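Progress report to the Ollby Fund, second period

Work on the Cellier biography continued through June. The book covers the actor's full career, from touring stage companies to the television westerns, and the grant pays for archive research, transcription and one research trip.

## Archive research

The Paucar collection is now fully listed. It holds 557 items, mostly letters, contracts and call sheets, and is larger than the finding aid suggested. I have read all the letters. The contracts settle the question of when Cellier left the Amach studio: he was released a year earlier than the printed sources say, and spent that year on the road with a stock company. Chapter 4 has been rewritten to match.

The birth record has also been found. It gives a different spelling of the family name, which explains why earlier searches of the school and census records came up empty. I have started those searches again under the new spelling.

## Interviews

The plan called for 20 interviews. Fifteen are recorded and transcribed. The other 5 are with former crew members, two of whom have asked to see questions in writing first. Those went out in the mail.
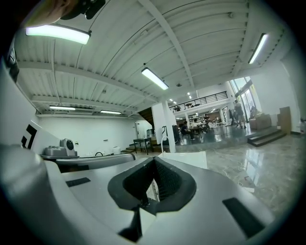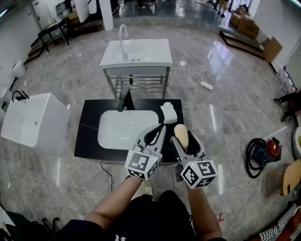 ## Drafting

Chapters 1 through 6 are in full draft. Chapter 7, on the merchant service years, is in outline only. The ship records I need are held off site and have to be requested one vessel at a time. The first two requests were filled and the third was returned for lack of a hull number, so I have sent it again.

## Budget

Spending is at 40 percent of the award. Travel came in under the estimate. Copying fees came in over, due to the size of the Paucar collection, and I would like to move the travel balance to that line. A short form for the change is attached.

## Next period

- Finish the remaining interviews
- Complete the census and school searches
- Draft chapter 7
- Ask the Amach estate for permission to quote from the contracts
- Choose photographs for the middle section and get prices for the rights

The delivery date for the full manuscript has not changed.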